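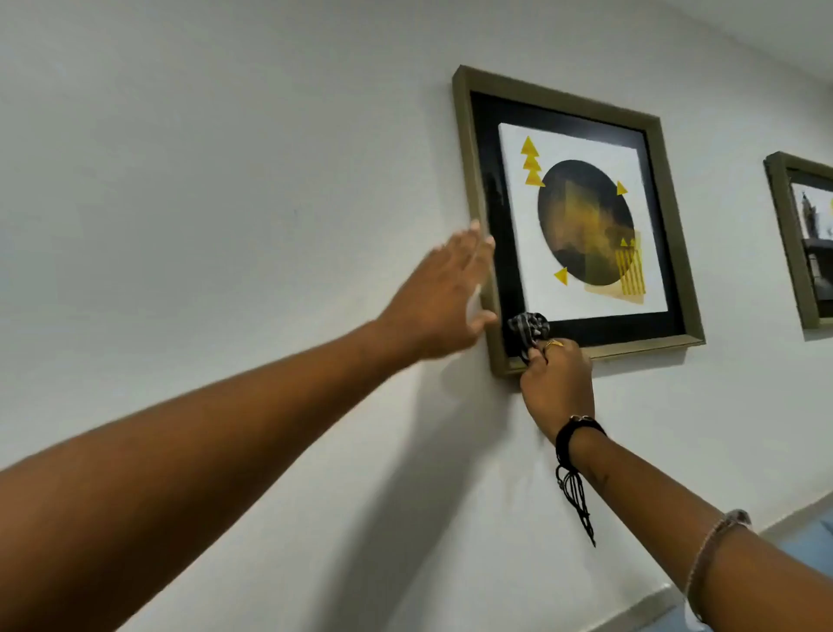
Left hand on the frame, right hand on the cloth, and the corner I need somewhere under both.

Frame tracker keeps jumping between nested rectangles when hands cover a corner

Honham Community Help > Perception and tracking
Posted Saturday, August 22, 2026 by gimbal_lockjaw

I'm working on the perception side of a wiping skill. The planner wants one thing from me: the pose of the picture frame, from a head camera, while two arms are in the way. I had told everybody this was the easy half. A picture frame is a rectangle. Rectangles are what you practise on before they let you near the difficult shapes.

What I had failed to consider is that a framed print is a whole family of rectangles, one inside the other. You have the outer edge of the moulding, the inner lip, then the edge where the black mat stops and the white print begins. All of them are good, strong, straight-sided quads. The one I want is the inner lip, as that's the boundary the cloth should follow, and it's the weakest of the lot. Mat against print is black on white and my fitter adores it.

With no hands in view it behaves. Once the left hand is on the side of the frame and the cloth goes into the lower-left corner, it loses the two edges that meet there, panics, and grabs the next rectangle in. The reported frame then shrinks in a single step and the planner, which trusts me, plans a lovely wiping path round the artwork and leaves the edges alone.

I am using Clistier for the quad fitting, with the stock settings apart from a higher edge threshold. Corner confidence cut-off is 65. Over my test clip of a hand wiping that one corner it swapped rectangles 23 times. The glare on the upper left of the mat doesn't help, as it gets offered up as a short edge every so often, but I can live with that one.

Things I have tried:

Masking out the hands. Works for the skin, does nothing for the cloth, which is black-and-white check and therefore contains more corners per square inch than anything else in the room.

Smoothing the pose over time. Now it changes its mind slowly, and spends a while being wrong in between.

Raising the cut-off. It stops swapping and stops reporting.

Is there a sane way to tell it "the rectangle you had a moment ago, please, and not its little brother"?

shimwasher

Have you tried more light? We had a tracker that was jumpy and it was the lighting. Also update Clistier if you're on an old build, they fixed something to do with corners. I forget which release.

gimbal_lockjaw

More light gives me more glare on the glass, which I have in reasonable supply. I am on the current build. Thanks though.

datum_plane_jane

Stop asking it to choose a rectangle in every image. You know the thing on the wall has several, you know they're concentric or near enough, and you know they're all bolted to each other. So fit the lot as a single rigid object.

In Clistier this is a "nested template". The documentation puts it under calibration boards, where no one with a picture frame would ever look. You give it the outer edge, the lip and the mat opening as offsets from one origin, and it solves a single pose for all of them. The strong mat edge then helps to place the weak lip, where at the moment it is competing with it. Two warnings. The mat opening on yours looks shifted towards the upper right, so measure it and don't assume it is centred, or you'll get a small, steady, very confident error. And the moulding is deep, so the outer edge and the mat don't lie in the same plane. From below, the near side of that box shows a lot and the far side doesn't. If you enter it as flat, the solver will tilt the whole frame to make up the difference. Put the depth in as a third number for each rectangle. 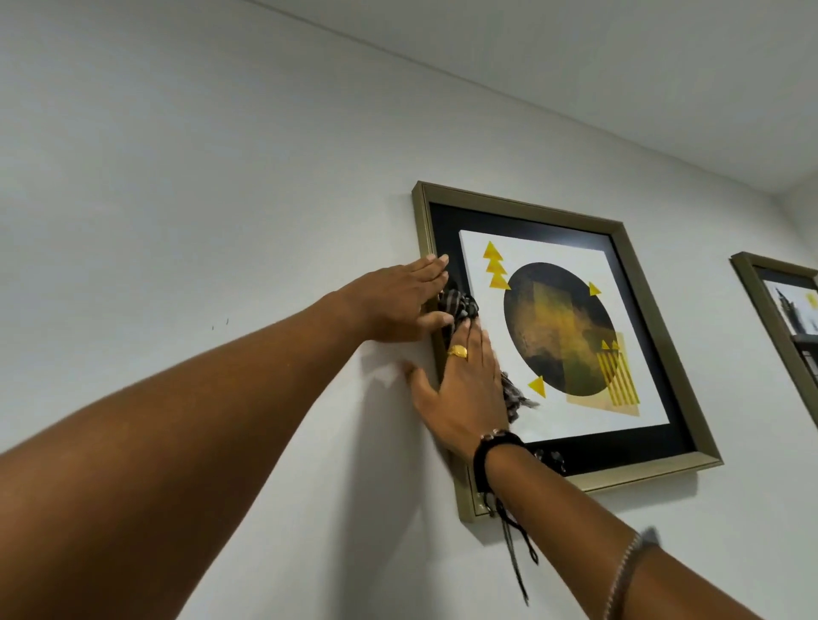

Your cloth problem is separate, and I would sort it by deciding in advance which edges are allowed to vote. Project the last good pose forward, draw a band round each predicted edge, and throw away any corner that lands outside a band. A checked cloth makes corners in every direction and most of them point nowhere near the line you expect. With the cloth bunched against the left edge and a tail hanging down past the bottom of the frame, nearly everything it contributes outside the moulding goes in the bin straight away. What survives inside the band can be given a low weight. Leave the top edge at full weight, as both arms come in from underneath and it stays clear. I'd start with a band of nine pixels and tighten it.

One more thing to guard against. There is a second frame along the wall to the right with matching moulding, and half a frame is quite enough for a fitter in a bad mood. Once you have nested templates switched on it may decide that one fits beautifully. The triangles are handy here. The stack of yellow ones in the upper left of the print sits well away from where the hands are working, and a small colour check on that patch tells you which picture you've got hold of. Do it on start-up and after any lost track, you don't need it every time round.

If the planner is Nair, send it the covariance as well as the pose. It will slow the stroke when you're unsure. It won't thank you for it.

gimbal_lockjaw

It is Nair. I've been sending it an identity matrix since I started, as a sort of placeholder.

Depth per rectangle is in and the template now holds through most of the corner wipe. Three swaps left on the same clip, all while the cloth is moving quickly and blurred. Measured the mat opening, and it is off-centre as you said. I'd been blaming the lens for that.

ernach_refugee

Slightly different view. I moved off Ernach to Clistier for a similar job (cupboard doors, panels inside panels, same misery) and nested templates were fine until we met a door that wasn't in the template file. If you only ever clean this one print, go ahead. If you have a corridor of them with different mats, you'll be measuring mats until September.

What worked for us was dumber. Take the pose before the arms come up, when everything is visible, and then hold it. The frame is on a wall. Track the camera against the fixed stuff, such as the line where the ceiling meets the wall, and move the stored pose with it. Only go back to looking at the frame itself when the hands leave.

The catch is that the left hand is pressing on the frame, and a frame on a hook can swing. We didn't have that with cupboards. You'd want a cheap check that the top edge is still where you left it, and a re-fit if it isn't.

datum_plane_jane

The swing is why I'd keep the template, but use the ceiling line for the blurred bits, yes. It's a long straight edge and it costs next to nothing to follow.

gimbal_lockjaw

Doing both. Template while it's happy, ceiling line when the cloth blurs, top edge check in between. Remaining fault is that it re-fits every time I nudge the frame straight, and I can't really call that a bug. Marking as solved, will post the template file once I've taken the swearing out of the comments.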